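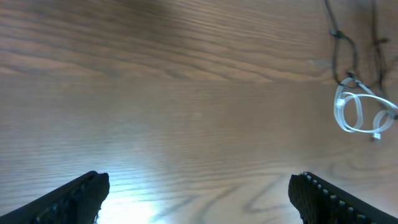
Can a robot untangle and put away my charging cables yet?

Search the help pages Search
Last updated 19/10/2025

Posted by Settimio Sartori

I have a drawer that used to hold cables and now holds one single cable with 20 ends. My brother-in-law keeps telling me robots can do this sort of chore now. He also told me bread machines would save me money. Can I buy something that sorts, coils and puts away cords, or should I go back to sitting on the floor and swearing?

Share (48)

Loredana Vitale

Not one you can buy, no. Rigid stuff like cups and blocks is the easy end. A cord changes shape every time you touch it, and half of it is hiding under the other half. Two arms help a lot, one to hold and one to pull, same as with your own hands. 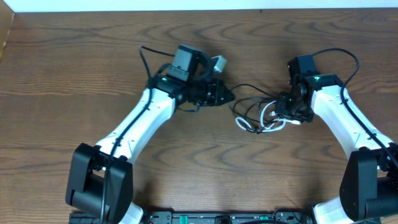

Why is a cable harder for a robot than a coffee mug?
A mug stays mug-shaped when you pick it up. With a cable, the machine has to keep working out where the rest of it went, and a pull in the wrong spot makes the knot tighter.

Amrit Gill

just throw them out and buy new ones, worked for me

Mogens Skov

Loredana has it right, but I'd add the boring part. I did bench work at Benedetti for years and we looked at automating the cord bins every December, when things got slow. Picking a lone cable off a flat table is doable. Picking one out of a heap is where the afternoon goes, and thin black ones are the worst - they slide, they hook on things, 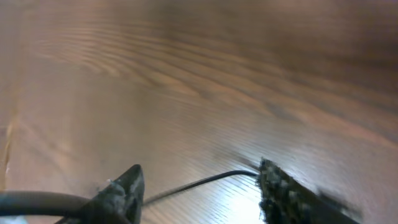
and they end up somewhere you weren't planning to put them. Then you need a wrap that stays wrapped, which I can't manage reliably myself. Velcro ties and a shoebox. I'd ask again in a few years, and keep the shoebox either way.

291 views - 3 comments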